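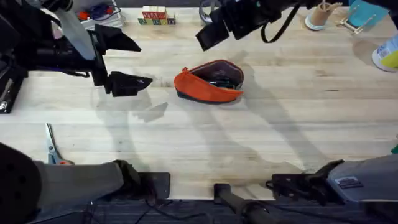
According to Fongchan Khunthong, passengers at Laselport do not miss their connection when the train is late, they miss it when the platform is changed and the announcement comes while they are still in the underpass. We heard this opinion in the first interview, and it changed the order of our questions for all the interviews after it. Before, we had asked mainly about the length of the transfer time. After, we asked first where the passenger was standing when the new platform became known.

Figure 2. Two robot arms above a light wooden tabletop.

4.2 Platform changes and the transfer walk

Laselport has 8 platforms, connected by one underpass and one footbridge. The footbridge is at the north end and is used little by passengers with luggage. In the timetable, the shortest permitted transfer is seven minutes, and this value is the same for every pair of platforms. It was set when the trains to Karnberg always left from the same side of the station as the arriving local trains. Since the new timetable in April, this is no longer the case for the evening trains.

We collected 158 transfer reports from passengers who changed at Laselport between the local line and the Karnberg line. A report was accepted if the passenger could name both trains and could say on which platform he or she was waiting when the change was announced. Reports from passengers who asked the station staff for the way were kept in the same group, although their walk may be different. We come back to this point in section 4.4.

The reports show two kinds of difficulty. In the first kind, the passenger hears the announcement but does not trust it, and waits to see if the other people on the platform move. In the second kind, the passenger does not hear it at all. The loudspeakers in the underpass belong to a separate circuit, and in the evening they are set to a lower volume after complaints from the apartments on Bendside. Several passengers wrote that they learned of the change only from the display at the top of the stairs, and then had to go down again.

Adelmo Vitale described the same problem from the side of the dispatcher. In his words, "we give the platform when we are sure of it, and we are sure of it too late." An early announcement which must be corrected is, for him, worse than a late one. The passengers did not agree among themselves about this. Those who travel every day preferred an early announcement, even when it could be wrong. Those who used the station for the first time wanted only one message.

It should be noted that the transfer time in the timetable does not include any time for reading a display. We also did not measure walking speed, and the present data do not allow us to say how much longer the value should be. What can be said is that a single value for all platform pairs is difficult to defend when the longest walk passes through the underpass and the shortest one only crosses an island platform. A table with separate values for each pair is proposed in section 5.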